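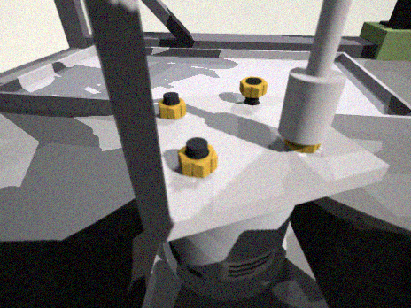
Jörg Kohlhase had promised the cooperative at Derdale a figure by Saturday, and on Friday evening he was still at the kitchen table with a cold pot of tea and the Barrios quotation, which he had now read so often that he could have sung it. Two arms, one table, delivery from Pinitz: 3546 a quarter, and then, on a line of its own in much smaller type, 293 for "sundries".

"What's a sundry?" asked his daughter, who was meant to be in bed.

"Grippers, I think. Or possibly the bolts." He wrote a question mark beside it, and then (he was a fair man) a second, fainter one beside the table.

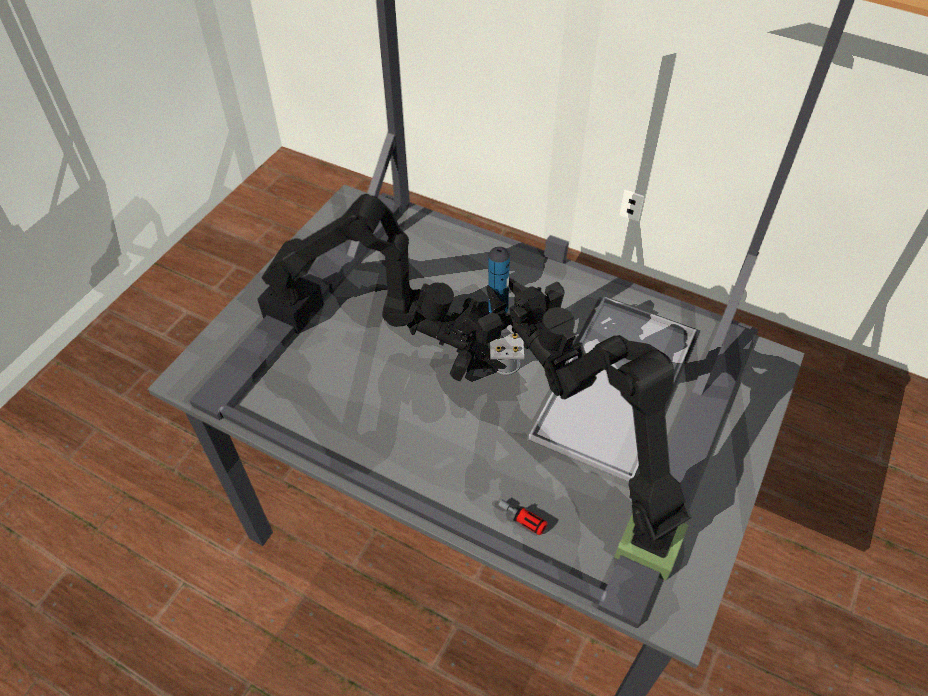 The other quotation

Fudarport were cheaper, and their letter was so friendly that he had taken against it at once. They offered 28 days to pay and training for 6 people, when the workshop had only four, unless you included old Marta, who came in for the warmth and was very good with a screwdriver.

He thought of Marta for quite a while. She had asked him on Tuesday whether the arms would want her stool moved, and he had said he'd look into it, 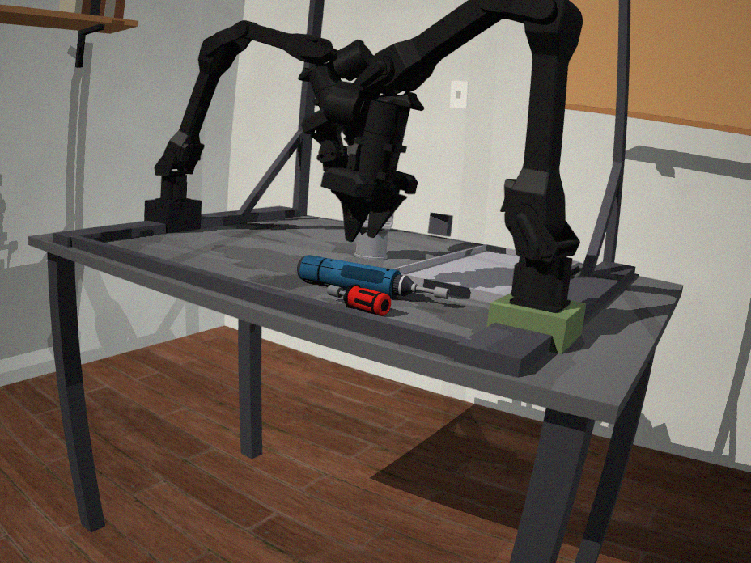
and then of course he hadn't, what with the rent and the roof and everything else that February brings. So he turned the page over and began again from the top, putting the stool first, by the window, and drawing the table in after it.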